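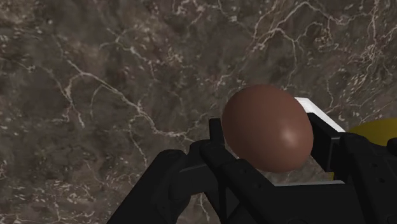
Brown egg, marble counter, simulated. One of the wrist views from the Mavo egg set.

Vumadura FAQ
Last updated August 27, 2022

I get a lot of the same emails about Vumadura, so I finally sat down and wrote out the answers. If yours isn't covered, the contact form is still at the bottom of the home page, and I do read everything (slowly!).

What is Vumadura?
It's my collection of recorded pick-up-and-put-down examples for people who train robot arms. Each example is one full try at a small kitchen job, saved with the camera views, the joint positions and the gripper opening at every step. I started it because I wanted something like it for my own training runs and couldn't find one that was small enough to download over my home connection.

Is any of it real, or is it all simulation?
All simulation so far. I'd love to add real recordings someday, but I have a day job and a small apartment, and one of those would have to go.

So who's driving the arm?
Me! I steer every episode by hand with a controller. There's no script picking the grasp for me, so you'll see me hesitate, back off, come in from a silly angle and fix it. I leave that stuff in on purpose. When I trained on my early scripted runs, the policy looked great right up until the egg was a little off from where it expected, and then it had no idea what to do with itself.

Why eggs?
They're round, they roll, and you can't just clamp down as hard as you like. A block will forgive almost any grip. An egg makes you line the fingers up properly and close gently, and that shows up very clearly in the gripper numbers. Also I eat a lot of eggs.

Do the eggs break?
No, the shell is a rigid body. What I do instead is log the contact force and mark the episode as failed if it goes over a limit. You can change the limit in the settings file and re-score everything yourself. Some folks think mine is too generous and they may be right.

How many episodes are there?
The Mavo egg set has 1,000 episodes. Awan, the smaller set with cups and bowls, isn't finished, and I'm not going to promise a number for it because I did that last time and regretted it.

What changes from one episode to the next?
The egg's starting spot and tilt, the lighting, the counter surface and whatever else is sitting nearby. There are 27 counter surfaces right now. I get asked about the marble ones a lot. Yes, the veins are busy, and yes, I want them busy! My first counters were plain gray and the model learned that anything that wasn't gray must be the thing to grab. Throw a bunch of white squiggles on dark brown stone and it has to learn what an egg looks like.

The gripper covers up a big chunk of the wrist view. Is my copy broken?
Nope, your copy is fine. The camera rides along with the hand, so the black fingers are always going to take up a good part of the view, and once they close they'll hide some of the egg too. Please don't crop them out before training. How the fingers sit against the shell is some of the most useful stuff in there. If you need a clear look at the rest of the counter, use the fixed overhead view that comes with every episode.

Do you keep failed attempts?
I do. They live in their own folder so you don't train on them by accident. The usual failures are closing too early, nudging the egg away with one finger, and letting go while it's still too high. I've used them for training a success detector and that went pretty well.

What file format is it in?
One compressed file per episode, plus a plain text index. The loader script turns them into arrays. Views are saved at 20 steps per second, and the joint readings are lined up to match, so you don't have to do any resampling.

Can I send in my own episodes?
Yes please! Install Radau (that's the recording tool, and it's free), run the practice task until you're comfortable, then record at least one full batch without changing your controller settings halfway through. I watch everything before it goes in. I'll turn a batch down if the recording starts late or the arm is already moving on the first step, so wait a beat before you go.

How well does a policy trained on this do?
My best one so far got 97 percent on egg pickups with counters it had already seen. On new counters it does worse, and I'm still figuring out how much of that is the lighting. Treat that as one person's result on one desktop computer.

Can I use it for work?
Sure, the license allows it. Credit Vumadura somewhere people can find it and we're good.

When's the next release?
September, if the re-render finishes. It fixes the depth values on the shiny surfaces, which a couple of you spotted before I did. Old episode numbers will stay the same, so you won't have to redo your splits.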